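FOR IMMEDIATE RELEASE

Akutley Asks Stores to Stop Calling Everything in the Kitchen Aisle "Essential"

VENSTEAD, September 2018 - Akutley, the household testing office that has been poking at other people's kitchen goods for longer than most of those goods last, today published its review of small items sold for use with glassware. The review covers 60 products. Akutley recommends 40 of them, a few with some reluctance, and would leave the rest on the shelf.

The office started the work in March after readers wrote in with the same complaint. They had bought a glass vessel, then a lid for it, then a stopper, then a brush for the stopper, and the cupboard was full.

"We are told every season that the kitchen has been rethought," said Anoma Bhuiyan, who edits the review. "I have looked at the new kitchen. It has the same glass in it, and the add-ons are now green."

Testers at Akutley's Venstead kitchen took a dull view of packaging claims. A product was used the way a tired person uses it after dinner: dropped in, fished out, rinsed, put on the rack. Anything that could not be picked up by its own knob or handle lost points, whatever the box said about comfort. Deep glasses with steep sides caused the most grumbling. A small part at the bottom of one of these is hard to get at with a full-size hand, and several makers seem never to have tried it.

Color was not scored. Akutley notes that pale green, gray and cream now turn up across the whole aisle and that shoppers are often asked to pay more for them. The review found no reason why they should.

Readers of the office's newsletter, Flillow, were also asked what they do with the extra parts that come in the box. Of the 122 who answered, most keep them in a drawer. Mitsuko Amano, who runs the newsletter, said she was not surprised.

"People feel bad throwing out something that was sold to them as a set," Amano said. "Then they move house and take the drawer with them."

The review makes no promise that buying fewer things will make anyone calmer or cook better. It does suggest washing one glass by hand before buying a tool to wash it with. It also asks stores to sell knobs, caps and bases separately, a request Akutley has made before and does not expect to see met this year.

Printed copies of the full review can be had from the Akutley front desk, 1674 Ngata Road, Venstead. Product makers who disagree with their score may send a second sample, at their own cost, with the packaging removed.

Press contact: Anoma Bhuiyan, Akutley, Venstead 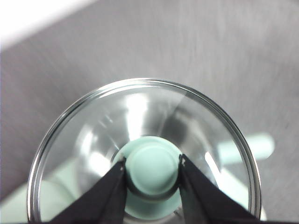

A pale green part with a rounded knob, at the bottom of a clear glass vessel.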